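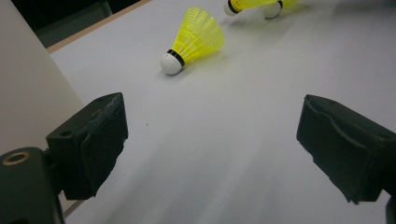 Most advice on sorting used shuttlecocks starts with a gadget, and I doubt you need one. Clilteo sells a tube with a gauge on it. I tried it for a month and went back to a table. Lay the birdies on their sides on something plain and white, like the three on mine, and leave space between them. A patterned cloth hides cracks.

Step 1. Look down the skirt. A bent rib will often straighten in warm fingers. A snapped one won't, whatever the forums say about glue.

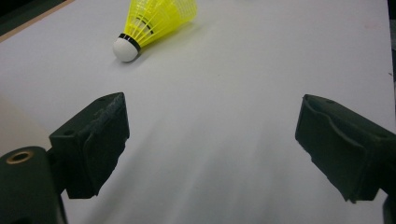 Step 2. Press the base with your thumb. If it wobbles where it meets the skirt, put it in the practice box.

Step 3. Roll it. A sound one goes around in an even curve. Miyuki Tsuji swears by steaming at this point. I steamed 5 plastic ones and saw no difference, so I skip it.

Step 4. Hit whatever is left, five clears each. We went through 49 in March and I'd have tossed half of them by looks alone. Some of the ugly ones flew fine.

Store the keepers base down in the tube.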